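Rover keeps drifting left on plank surfaces

vsutter
Four-wheel rover, skid steer, built on the bench in my garage. Runs straight on concrete. On a plank deck it pulls left and I end up correcting the whole way. Wheels are 69 mm, encoders on the rear pair only. Line following is by camera, using the two railings as guides.

agbeko_f
Is the pull there with the camera off? If it is, it's mechanical.

vsutter
Less, but yes. Camera off it drifts a little. Camera on it steers left toward the shadow side. View from deck height, so you know what it has to work with:
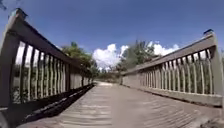

Skustia Shared Workshop, Rover Group

rkoller
That shadow along the left would do it. If you're thresholding on brightness, the edge of the dark band on the boards looks like a rail base. Also your lens bends both railings. Did you calibrate?

vsutter
Not since I changed the lens in November.

rkoller
Do that first. Then fit the lines.

agbeko_f
I don't agree that it's the lens. The bend is about the same on both sides so it should mostly cancel. The shadow is only on one side. I'd mask the deck and use the top handrails against the sky.

rkoller
It only cancels if the camera is centered and level. Is it?

vsutter
It's on a printed bracket with 2 screws. Probably not level.

ambros_h
Had the same thing with mine on Caradum boards. Encoders on all four wheels fixed the mechanical part. I wouldn't trust the handrails alone, trees get in the way and you lose the line.

vsutter
Only have parts for the rear pair at the moment. Will shim the bracket, recalibrate and log more than 2,000 frames, then post the steering plot.

agbeko_f
Log one run with the deck masked too, please.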